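Janstead Household Manipulation Project
Equipment and procurement report, second period
Prepared for the Ukunham capital equipment panel

1. Purpose

This report covers spending and planning for equipment up to the end of April. It sets out what has been bought, what has been held back, and the changes we ask the panel to approve before the main arm order is placed. Research results are reported separately and are mentioned only where they bear on a purchase.

2. Position against plan

The original plan placed the arm order at the start of this period. We deferred it. The simulation work was running late and the reach requirement had not been settled, so an order at that point would have fixed the arm length before we knew what we needed. The deferral has cost us our place in the supplier's spring delivery slot. The lead time now quoted by Irotness is 30 weeks from receipt of order, which puts delivery outside the current period whatever the panel decides.

Two computing nodes were bought as planned and are in use. The second was delivered with the wrong power supply and was exchanged under warranty at no charge, apart from carriage. The licence for the physics package was renewed for one year on the existing terms.

The bench, guarding and emergency stop circuit have been specified but not ordered. The guarding layout depends on the arm's working envelope, and the earlier drawing has been withdrawn.

3. Simulation work informing the specification

The simulated kitchen uses a single room with red walls and a small set of furniture models. Each trial asks the arm to approach a fitting on a piece of furniture and close on it. Views are rendered from the wrist, at the position where the purchased camera would be mounted. By the end of April 1,379 trials had been logged, of which the first 400 used the earlier finger model and have been excluded from the figures used for procurement.

Two wrist views, the first towards a wooden cabinet and the second with the fingers open against plain red:

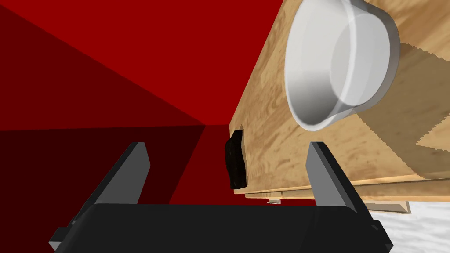
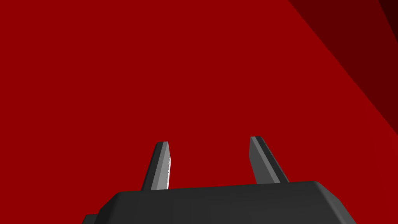

The wrist camera is the item most affected by this work. Our first budget allowed for a low-cost colour camera only. When the target lies between the fingers, colour alone is generally enough to correct the approach. When the wrist is turned towards a bare surface there is very little for the tracking software to hold on to, and the position estimate drifts until a corner or piece of furniture comes back into view. We compared three remedies in simulation: a second fixed camera over the bench, a wider lens on the wrist, and a combined colour and depth unit on the wrist.

The wider lens helped least. More of the gripper housing came into the picture and the useful area of the image did not grow in proportion. The fixed camera performed well but was blocked by the forearm during low approaches. The depth unit gave the steadiest estimate and needs no extra mast or cable run. We propose to buy the depth unit and to keep a mounting point for a fixed camera in the bench drawing, so that one can be added later without new metalwork.

4. Gripper

The two-finger parallel gripper remains our choice. A quotation was also obtained from Đinh for a three-finger model. It would handle a wider range of objects, but it is heavier, and the extra weight would take us close to the payload limit of the smaller arm once a camera and bracket are fitted. The simulated tasks planned for the next period do not call for it.

We do ask to increase the allowance for fingertips. The simulation does not model wear, and experience on our older rig is that pads need changing more often than the maker's schedule suggests. The revised list includes 7 sets of fingertips in place of the two originally allowed.

5. Arm

Two arm lengths are under consideration. The shorter reaches the lower fittings without difficulty but approaches the upper ones close to full extension, where control is poorer. The longer arm avoids this and needs a larger guarded area, which would take up the space now used for the storage racks. Facilities at Janstead have confirmed that the racks can be moved. The floor loading check has not been returned.

Our present preference is for the longer arm, subject to that check. If the floor loading is refused we would order the shorter arm and raise the bench on a plinth.

6. Risks

Delivery: the quoted lead time is not guaranteed until a deposit is paid. A further delay to the order would push commissioning into the period set aside for user trials.

Transfer from simulation: joint friction and the stiffness of real handles are only approximated. The trial figures should be read as guidance on reach and camera choice – they are not a forecast of success rates on the physical rig.

Compatibility: the depth unit's driver has been tested on one of the two nodes. Testing on the second is in hand.

7. Decisions requested

The panel is asked to agree to:

Replacement of the colour camera by the combined colour and depth unit, with the difference met from contingency.

The increased fingertip allowance.

Release of the arm deposit as soon as the floor loading check is received, without waiting for the next panel meeting.

Carrying forward the unspent guarding budget to the next period.

8. Next period

The bench drawing will be reissued once the arm length is fixed, and the guarding will go out to quotation on the same drawing. Simulated trials will continue with the revised camera position. A draft acceptance test for the arm is being written and will be circulated with the next report, together with the updated spares list.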